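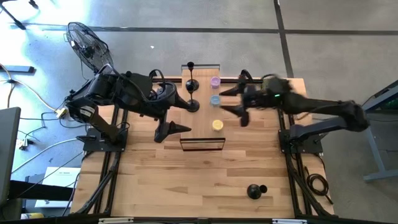
Two-arm bench during the shelf-setting chore: candle holders, three cups and a raised board.

How to test whether a two-arm bench can set a shelf

Efraín Llanos, 9 November 2018

Setting a shelf is a small household chore: a few ornaments and cups are moved from a table to a narrow raised surface and left standing. A person does it without planning. For a pair of arms with two-fingered grippers it is still hard, and a test of it gives a fair idea of how far such machines are from being useful at home. The procedure below is the one we use on the Pliltus bench. It will work on any table with an arm at each side.

What you need

- Two arms, one on each long side of the table, both able to reach the middle.
- A narrow board, raised off the table.
- Candle holders of different heights. Ours are black, which makes the test harder.
- Three small cups in different colours.
- A thin flat object such as an empty tray outline.
- A stopwatch and a score sheet.

Step 1. Fix the layout

Place the board lengthwise in the middle of the table. Mark its corners with tape so that it goes back to the same place after each run. Decide where every object should finish and take one overhead photograph of the finished state. All scoring is done against that photograph.

Start with the cups in a column beside the board. Once the arms can manage this, scatter them.

Step 2. Lay one object on its side

A holder that is already upright can be gripped by the stem and lifted straight up. One lying down has to be picked up, turned through a quarter circle and set on its base. Most of our failed runs in October stopped at this point. The gripper closed on the stem correctly, but the wrist ran out of travel before the base was level.

If your arm has the same limit, two methods are worth trying:

a) Grip from the base end, with the fingers either side of the stem and the wrist turned back as far as it will go before the lift.
b) Lift with one arm, pass to the other in mid-air, and let the second arm place it. This is slower, and the hand-over adds a failure of its own.

Method (a) is the better first choice.

Step 3. Set the speed

Run the first set at a low joint speed. We use 16 per cent of the maximum, then double it. Above that the grippers arrive at the cups while the arm is still settling, and light cups are knocked over. Full speed looks impressive on video and tells you very little.

Step 4. Keep the arms apart

Give each arm its own half of the table and treat the board as shared ground. Only one arm may be over the board at a time. The Henao controller handles this with a simple lock: the arm that wants to enter asks, waits, and enters when the other has cleared. Without a lock, expect the two elbows to meet sooner or later — usually when both arms are reaching for the far end.

Check the cable loops at the same time. Move each joint to both ends of its range by hand and make sure nothing pulls tight.

Step 5. Score the run

Score each object separately:

2 points: upright, in its place, released cleanly.
1 point: upright, but outside the marked place.
0 points: fallen, dropped, or moved by hand.

Stop the run at 400 seconds. Do not help the arms, even to nudge a cup. A run with one nudge in it is a different test.

Step 6. Repeat

One good run means nothing. Carry out at least 70 before quoting a figure, and change the light part of the way through. Sunlight across the floor or table affects depth readings on dark, shiny stems far more than it does on coloured cups.

What the results say

On our bench the cups are close to solved. They are easy to tell apart and forgive a poor grip. Upright holders are reliable at low speed. The fallen holder succeeds in around half the attempts, and the flat tray outline is worse, as there is almost nothing for the fingers to get under. Sliding it to the edge of a surface first helps, but needs room that a real shelf may not have.

A person finishes the same chore in a few seconds, usually while doing something else. The bench also has its board in a known position, no clutter behind it and no breakable items. I would not put this system in a kitchen yet. For a fixed packing station, with one type of object and a tray made to suit, the Fomelier grippers are already good enough.

The score sheet and the lock settings are in the Jemness folder, under "shelf". Please record the joint speed with every result.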